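**Ticket 114 – Kitchen boiling-water tap, second floor, Quinlan House**

Status: reopened (again)
Supplier: Nelley
Site: Trukham

**Original report**

The boiling tap gives lukewarm water, then a cough, then nothing. The display says E2. The manual says E2 means "see manual". Tea is being made with water from the cold tap and a microwave, and morale is where you'd expect.

**Log**

Monday, 9.10. Switched the unit off at the wall, waited five minutes, switched it on again. E2 went away. Closed the ticket and felt rather good about it.

9.40. E2 came back. Reopened the ticket.

10.15. Rang Nelley. Was asked whether I had tried switching it off at the wall. Said I had. Was asked to do it again while they stayed on the line, so we both listened to it not working.

11.00. Checked the filter. The cartridge is rated for 4,000 litres and the counter under the sink reads 300, so either it's nearly new or somebody reset the counter without changing the cartridge. Took it out. It was the colour of a puddle. I know which one my money's on.

11.30. No spare cartridge in the cupboard. There is an empty box for one, put back neatly on the shelf, which is how we came to believe we had a spare.

14.20. Ordered 2 cartridges from Hiltska, who do the same fitting for less. Nelley's helpline says using other makes "may affect performance". Performance is currently nil, so I'll risk it.

15.05. Put a notice on the tap. Please bring your own mug back to the kitchen if you've borrowed one, as we'll be descaling and want to do the lot together.

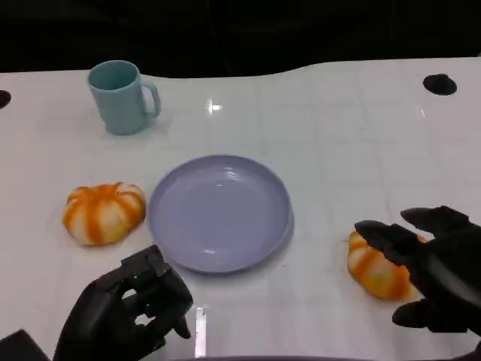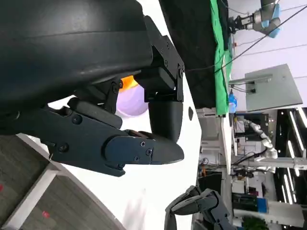 Reply from second floor: has anyone looked at the isolating valve behind the bin cupboard? We had the same cough and lukewarm business in the old building and it was half shut the whole time. New filter made no difference until we opened it. Also the notice has fallen in the sink.

16.10. Looked behind the bin cupboard. There is a valve. It was half shut. Opened it fully, and the pipe made a noise like a cow in a tunnel, then settled.

16.25. E2 has gone. The display now says E5 – the manual has this one, and it means "filter missing". Fair enough, the filter is on the draining board.

16.40. Put the old filter back in for the time being. Water runs hot but tastes of pennies. Fine for washing up, please don't drink it.

**Still to do**

- Fit the new cartridge when Hiltska deliver
- Reset the counter *after* fitting, in that order
- Throw away the empty box
- Put a label on the valve
- Move the notice to somewhere dry

Leaving this open until there's been a drinkable cup of tea.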